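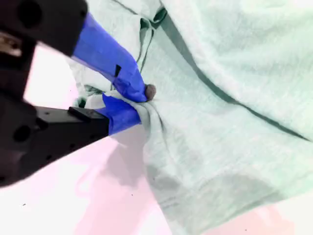 I sing alto in a gospel group (two albums, neither of which bothered the charts) and most of my life between shows is spent keeping stage clothes and kit in one piece. So, a few things I've picked up on the road!

Roll your stage shirts, don't fold them, and put the one you need first at the top of the bag. Xolani Modise, our bass, taught me that on the Brirkton run, when we did two shows in a day and changed in a van.

Make-up on a white collar: a dab of washing-up liquid, rubbed in with your thumb, then cold water. Leave it ten minutes. Don't go near it with hot water or you'll be wearing foundation for ever.

Pack more towels than you think you need. I take small ones for faces, and a big one for putting under wet shoes. 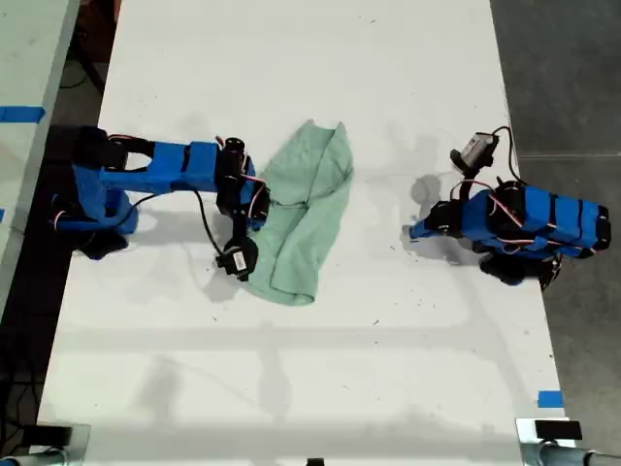
A mint-green towel on a white table.

Wipe down your mic after every show, grille off, and let it dry before it goes back in the case (overnight if you can). Mine smelt like an old sponge before I started doing this.

Merch next. We had 880 CDs pressed for the Clolo dates and I stored them flat, in tall stacks, and the bottom cases cracked. Stand them upright like books and keep the boxes off a garage floor. Oratile Xaba puts hers on a bit of old carpet, and I've pinched that idea too.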